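Skukus Tabletop Cleaning Set: Data Card

Release dated 11/29/18. Maintained by the Biltmont manipulation group. Contact: Inmaculada Olmedo (data), Hugo Vidal (hardware and control).

Summary

The Skukus set contains 153 demonstrations of light cleaning tasks, recorded to train policies that learn from human operators. Each demonstration is one attempt, from the first motion of the arm to the operator's stop signal. Failed attempts are kept and labeled as such.

Tasks

The set covers 7 tasks. The largest group is shelf dusting, in which the robot holds a duster and clears paper scraps from a small two-tier shelf. Scraps may also lie on the tabletop under or beside the shelf. They are placed by hand before each attempt, and their layout is not repeated on purpose.

Collection

Operators completed 15 practice attempts before any of their work was accepted. Sessions were limited to 25 attempts — fatigue had a visible effect on grip changes in the pilot. Arm positions, gripper state and video were saved together. A text note was added when an operator dropped a tool or restarted.

Labels

Every attempt carries a task name, an outcome (complete, partial or failed) and the operator's code. Outcomes were assigned by a second reviewer working from the video. Disagreements were settled by Ms. Olmedo.

Known limits

All recordings were made in one laboratory at the Skundwood site. Backgrounds are not controlled, and people may be present in them. Paper scraps do not behave like dust, and results should not be read as a measure of general cleaning skill.

Use

The data may be used for research and teaching. Requests for other uses should be sent to Mr. Vidal in writing — a reply should be expected in December.
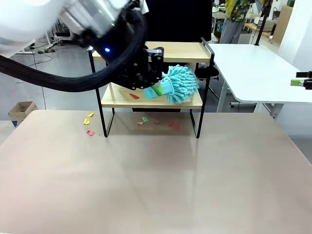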